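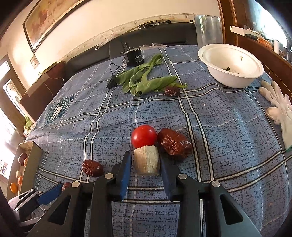
Griketer Replacement Finger Pads, blue (bag of 6)

4 out of 5

I look after a pair of hand-held grippers that spend their days picking up groceries. Dates, cherry tomatoes, greens, whatever the produce aisle had going. It's a glamorous corner of robotics. The electronics have been fine. The linkages have been fine. The part that gives me trouble is the rubber, and I have now bought enough rubber to have opinions about it.

I went with Griketer after two rounds of the Cidton pads, which grip beautifully until they meet a dried date and then never let go of the memory. Sugar gets into the surface and the pad turns into flypaper. Next thing you pick up comes along for the ride when the fingers open, and whoever is recording that session says a word we then have to edit out.

Fitting. The instructions are one sheet, folded 7 times, most of it warnings about swallowing the pads. Skip it. Peel the old pad from the tip end, scrape what's left with a plastic card (a metal blade will find the finger plate and leave you a souvenir), wipe down with alcohol and give it a full 5 minutes. I gave it two the first time and the pad slid sideways before lunch. Line up the bottom edge first, then roll it on toward the tip. Don't pull it straight or it creeps back later.
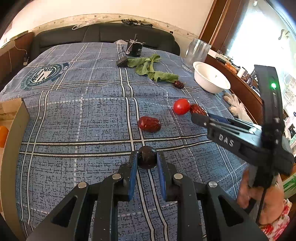 Do both fingers at the same time even if only one looks bad. A new pad facing an old one will twist anything round, and a cherry tomato will leave the jaws at a speed you wouldn't credit. Miyuki Hoshino has found three of ours behind furniture. While the pads are off, check the linkage screws with a hand driver. Snug is enough. I overdid it in April and ended up with a gripper that closed like a rusty gate until I backed them off again.

Next, open and close it 100 times on nothing. Boring, yes. I do it with the radio on. Then try something hard, something soft and something wrinkly, in that order, and look at the edges of the pads for lifting. If a corner is up, take it off and start over. Gluing the corner down just gives you a stiff spot, and you'll feel it every time you squeeze.

Cleaning is a damp cloth after anything sweet and a dry one after that. Aurelio Prieto swears by the Rinaldi wipes. They leave a film. We have discussed this.

What costs it the star: the adhesive backing is cut a hair smaller than the pad, so the rim collects crumbs, and the bag reseals about as well as a slice of bread. Keep the spares in a jar. Also, six pads is an awkward number when you have two grippers and use four at a go. I did the math on a Sunday and ordered a second bag.

Standach sells a gray version that's a bit firmer, if you mostly handle boxes. For food, get these.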